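Setting up the Flekow cart kit: part 2, marking the floor and loading the bins

By Trí Đặng

In part 1 we unpacked the Flekow kit and charged the base. Now we prepare the place where it will work. You need one free afternoon, floor tape, a cloth and the printed bin labels. 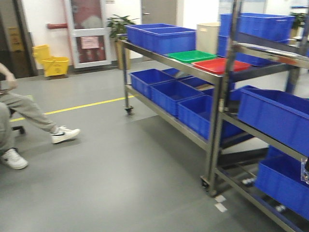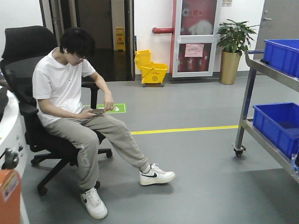
Flekow can move only carts which it can recognise, so the carts must be prepared before you draw any map. Use steel carts with open shelves and four wheels of the same size. Blue plastic bins, as on the carts here, are a good choice against shiny steel, and they are sold in many sizes. A yellow line on the floor, also like ours, is useful for the people, but the robot does not read it. You must draw the same line again in the software.

Step 1. Clean the floor and let it dry. Put two pieces of tape where the front wheels of the cart will stop.

Step 2. Push the cart to the tape by hand. Open the Dastinov app, choose "New station" and press Save. Do not touch the cart until you hear the second tone.

Step 3. Load the bins. The heavy ones go on the lowest shelf. The limit is 32 kg for one cart, and the app will not warn you if you pass it.

Step 4. Draw the no-go zones on the map. Include doors, plant pots, buckets and any place where people like to sit. Leave 19 cm more than you think is necessary.

Step 5. Start a test run with empty bins. My colleague Mỹ Lâm does this at half speed, and I recommend the same.

If the cart stops too early, repeat step 2. In our case this happened after we changed the wheels to MacKinnon ones, which are a little higher.

The price of the kit includes two station licences. We compared it with Trurine in October, and Trurine was easier to install but could not turn in our narrow passage.

Part 3 will explain how to plan the night runs.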